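**Saturday, August 23, 2025**
**Staniforth site diary, workshop floor**

The floor was opened in the usual manner and the register signed. Work continued on the cup stand for the Tikau tea counter, which Gralter has asked us to settle before the end of August. The stand remains a simple affair: a square black board full of small holes, on which holders may be placed wherever the counter staff find them convenient.
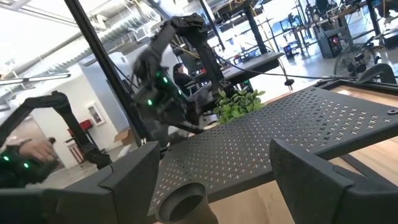
The question of the board itself occupied most of the morning. Skonwood had offered a solid alternative at a lower price, and the offer was given proper consideration. It was declined. A solid board must be drilled afresh whenever the arrangement changes, and the counter at Tikau is expected to change its arrangement often. The small cross-shaped holes run in even rows across the whole surface, and a holder may therefore be moved along by one place without any new drilling. I have recorded the decision in the order book under item 201. The supplier is to be told on the next working day.

Some discussion followed on the matter of colour. I remain of the view that black is suitable against a pale wooden top, and that spilt tea will show less on it. The opposite opinion was put, with some force, on the grounds that sugar will show more. The point was noted and left open.

Lunch was taken late. The delivery of felt pads did not arrive, and the carrier could give no time for it. The pads are wanted for the underside of the board, and the wood at Tikau has been newly oiled.

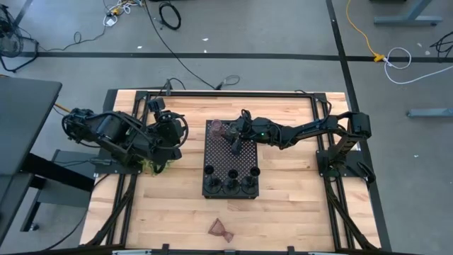 *Reading time: 2 minutes*

The afternoon was given to the holders. Five are now in use on the board, two behind and three in front, all towards the lower edge. Each is a short post with an open ring at the top. I consider the spacing acceptable for the pink cups, although a person with large hands may find the back pair awkward to reach when the front row is full. A wider gap should be tried before the drawings are issued.

A pink cup lying on its side on the bare wood reminded me that the counter drawing makes no provision for used cups. These will be put down wherever there is room, and a tray should be added. I have asked for one with a raised lip, not more than 30 centimetres in length.

The cost of the stand now comes to 298 pounds, excluding the tray and the pads. Gralter will wish to see this in writing. The letter is drafted and awaits the carrier's answer.

Floor closed at the normal hour. Key returned to the cabinet. Felt pads still outstanding.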